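The big black clamp, up close

This is the C-clamp I keep going on about! I picked it up in April at the Kyriakidis sale in Gurorville (box 161, under a heap of door hinges, and I nearly walked right past it). It cost me 3 dollars, and Ilaria Marras, who was with me, has been trying to buy it off me ever since. No chance.

I'm a sucker for cast frames with that slightly pebbly black finish. My newer Setness ones are perfectly good clamps and I use them all the time, but I don't want to pick them up and look at them, you know? And the wood is pretty nice too, all that dark grain under the gloss.

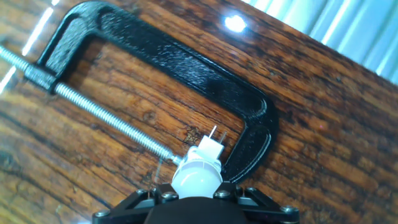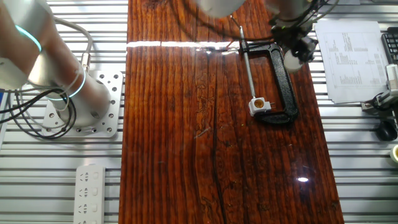
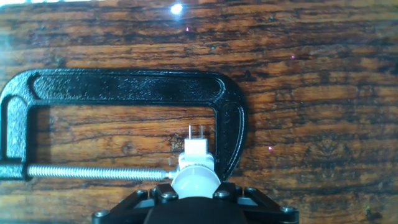

Black C-clamp with silver screw, lying flat on glossy wood. All three views.

My favorite is the last one, where you get the channel along the spine with the raised rim on both edges. Look at how fine the threads are, too! I wipe the screw down with an old sock and a drop of oil every month or so, then run it all the way in and back out again. Takes a minute and it's weirdly relaxing.

Next up is the Virnico vise, which weighs a ton and will probably need two of us to get it onto the bench. If anybody has a spare swivel pad for one of the smaller clamps, drop me a line, I've been through every drawer in the shop and still can't find mine.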